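Ordnung im Kleinen - Sprechnotizen
Vortrag im Nachbarschaftszentrum Leltwood, 21. April 2024

Folie 1
Begrüßung kurz halten. Thema heute: Kleinkram sortieren, wenn das Zimmer klein ist und das Bett die einzige große Ablage. Kommt im Wohnheim ständig vor. Umfrage von Tonel erwähnen: 59 Antworten, die meisten nannten Ladegeräte und Schmuck.

Folie 2
Erster Schritt ist immer eine offene, flache Schachtel. Alles, was kein festes Fach hat, kommt zunächst hinein. Perlenstränge gehören in eine runde Dose mit klarem Deckel, dann sieht man die Farben und muss nicht wühlen. Netzstecker dürfen vorläufig danebenliegen, auch ein Spielzeugauto.
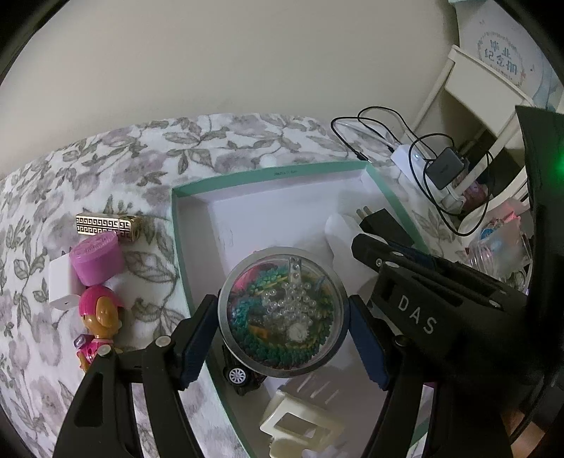 Danach wird getrennt: Schmuck zu Schmuck, Strom zu Strom. Dosen mit Deckel bleiben zu, bis alles andere verteilt ist. Wer zwischendurch anfängt, Perlen zu entwirren, wird an dem Tag nicht fertig. Frage ins Publikum: Wer hat Stecker zu Hause, zu denen das Gerät fehlt? Kurz warten.

Folie 3
Hohe Schachteln und durchsichtige Behälter. Schmale Schachteln stellen, nicht legen, die Breite ist knapp. Ein klarer Glasbehälter nimmt viel auf, sollte auf der Matratze aber nicht voll beladen werden. Kabel kommen zum Schluss dran: erst ausstecken, dann einzeln aufrollen. Die Steckdosenleiste soll auf Dauer nicht auf dem Bett bleiben. 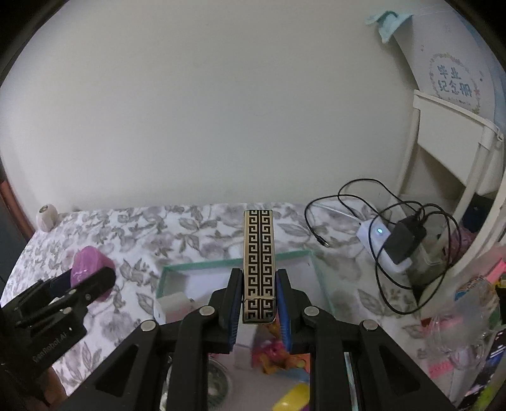 Beim Aufrollen nicht zu eng wickeln, ein Klettband reicht. Etiketten von Jideo liegen hinten auf dem Tisch, jeder darf 5 Stück mitnehmen. Beschriftet wird das Steckerende. Bei Ladegeräten das Gerät dazuschreiben, also "Lampe" oder "Telefon".

Folie 4
Was übrig bleibt: Verpackungen, einzelne Deckel, Andenken. Für Andenken eine eigene Schachtel - und nur eine. Der nächste Termin ist im Juni, Thema Kleidung. Anmeldeliste herumgeben, dann Fragen.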